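Review: The Inent Hand-Held Gripper, Seen at the Urham Open Day

9 minute read

The Urham center for household automation opened its workrooms to the public in April, and the review desk attended the afternoon session. The purpose of our visit was to assess one tool in particular, the Inent hand-held gripper, which the center uses to record how people handle ordinary objects at home. The recordings are later used to teach a robot arm to do the same work. We were given time with the tool itself, a full demonstration by the center's staff, and a short look at the arm that learns from it.

Readers should note that the Inent is sold mainly to laboratories, training colleges and small engineering firms. It is priced at $2609 for a single unit with its camera mount, one set of spare pads and a carrying case. We did not receive a unit on loan and had no part in the choice of tasks shown.

What the tool is for

A person holds the gripper in one hand and works a trigger that opens and closes two jaws. A camera fixed above the jaws records the task from the tool's own point of view. The method removes the need to have a robot present while the examples are being gathered, and it allows the work to be done in a normal room, with normal furniture and whatever happens to be on the counter.

Staff at Urham told visitors that this was their main reason for adopting it two years ago. Their earlier system, built on a bench arm steered from a desk, took most of a morning to set up and could not leave the building. With the hand-held tool, an operator can be at work in a borrowed kitchen shortly after arriving.

The center offered three household tasks on the day: folding small cloths, sorting lids, and returning utensils to a caddy. Attendance was limited to 25 people per session. We spent most of our time at the utensil station, which proved to be the most demanding test of the jaws and therefore the most useful to a buyer.

The utensil demonstration

The station was laid out on a white towel, with the caddy toward the back and the utensils spread in front of it. The mix was well chosen. Wooden chopsticks, metal spoons with shaped handles, a small spoon with a white ceramic bowl and several plastic spoons of different sizes all ask something different of a gripper. A thin handle lying flat on cloth is hard to pick up. A wide plastic bowl is easy to touch and hard to hold straight.

The operator was asked to pick up each piece, turn it upright and lower it into the caddy without striking the divider. A run was counted as complete only when every utensil was standing in place. Staff completed 43 runs over the course of the day, according to the sheet posted at the door when we left.
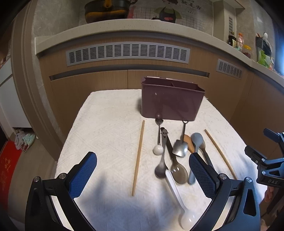

The quality we noticed first was the steadiness of the grip on round handles. Chopsticks are a common point of failure in tools of this type, as they tend to roll or pivot once lifted. The textured pads on the Inent held them firmly when the operator closed the jaws near the middle of the stick. When the grip was taken close to one end, the stick drooped and the operator had to set it down and begin again. This happened several times and should be expected by new users.

Spoons with decorated handles gave less trouble than we had assumed. The pads have enough give to settle around a raised shape, and the operator seldom needed a second attempt. Flat plastic spoons were slower. The jaws must be brought down almost to the cloth before they can get under the edge of the handle, and the towel bunched slightly when this was done in a hurry. On a bare counter the same motion was quicker but noisier, and one spoon slid away from the tool twice.

Handling and comfort

Visitors were invited to try the gripper for themselves in the final part of the session. Our reviewer used it for one complete run and part of another.

The trigger has a long, even pull. Light pressure moves the jaws slowly, and full pressure closes them without a snap. After a short period of use, it becomes possible to judge the opening by feel. The weight sits forward of the hand, and this is the main criticism we would make of the design. With the camera and its bracket attached, the wrist carries more of the load than it should. Our reviewer was ready to put the tool down after a single run. The regular operators said they change over every half hour, and Urham has written this into its own working rules.

The grip is shaped for a medium or large hand. A visitor with small hands found that she could reach the trigger only with the tips of her fingers and could not close the jaws fully. Inent lists a shorter trigger as an optional part, but it was not available to try. We consider that it should be included in the box at this price.

Build and upkeep

The jaws are held with ordinary screws and can be removed with one driver. Staff changed a pad during the demonstration, and the job was finished before the next visitor had reached the front of the line. The pads wear at the tips and are replaced at Urham about once a month under heavy use. Spare sets can be ordered in packs, and delivery has been reliable in the center's experience.

The camera mount is less satisfactory. It must be checked at the start of each session to confirm that the view has not shifted, and there is no mark on the bracket to show the correct position. Urham has solved the problem with a small card template of its own. A line engraved on the bracket at the factory would do the same work at little cost.

Cleaning is simple. The pads may be wiped with a damp cloth, and staff advised against alcohol, which had stiffened an early set. The carrying case is sturdy and has cut-outs for the tool and the spare parts, though the charging lead has to be coiled tightly before the lid will close.

From the hand-held tool to the robot

The last part of the visit moved to a second room, where a robot arm fitted with the same style of jaws attempted the utensil task. The arm runs on Duman, a control program, and draws on recordings gathered with the Inent. Visitors stood behind a low barrier.

The arm was slower than a person by a wide margin. It placed the chopsticks and the larger metal spoons in its caddy with few errors. It had difficulty with a spoon that lay partly under another, and on two attempts it stopped above the pair and waited for a member of staff to step in. The presenter stated plainly that overlapping objects remain an open problem for the project and that more recordings of cluttered layouts are being gathered for that purpose.

We found this part of the program valuable. Many open days show only the runs that go well. Urham allowed the audience to see the failures and took questions on them, including one on how many recordings are needed before a new task can be tried. The answer given was that it depends heavily on the variety of objects and rooms, and that fewer good recordings are preferred to a large number of careless ones.

Comparison with the Nudel

The only other hand-held gripper on view was the Nudel, an older and lighter model that the center keeps for training new operators. It is more comfortable over a long session and costs less. Its jaws are narrower, however, and its smooth pads let go of anything polished. We tried it on the same metal spoons and dropped two of them. For cloth folding there was little to separate the two tools, and an organization that expects to work only with soft goods could reasonably choose the Nudel.

Assessment

The Inent is a capable and well-made tool with a balance problem. Its grip on mixed kitchen utensils was the best we have tried, its parts are easy to replace, and it suits work outside the laboratory. Buyers should plan for frequent changes of operator and should ask about the shorter trigger before placing an order. We rate it 4 out of 5.

The Urham center expects to hold its next open day in the fall. Places are free of charge and must be reserved in advance through the front office. Parking is limited, and the entrance to the workrooms is on the lower level.

Comments (4)

benchtop_58
We have had one of these since last year and I agree on the weight. We moved the battery to a belt pouch with a longer cable and it made a big difference. Probably voids the warranty.

M. in Facilities
Does the review desk know if the pads are the same as on the first version? We still have a drawer full of the old ones.

Review desk
Staff told us the older pads fit but are slightly thinner, so the jaws do not close completely flat.

quietkettle
Went to the morning session. The lid sorting was harder than it looked, and I was sorry not to get a turn at the spoons. The line was too long by then.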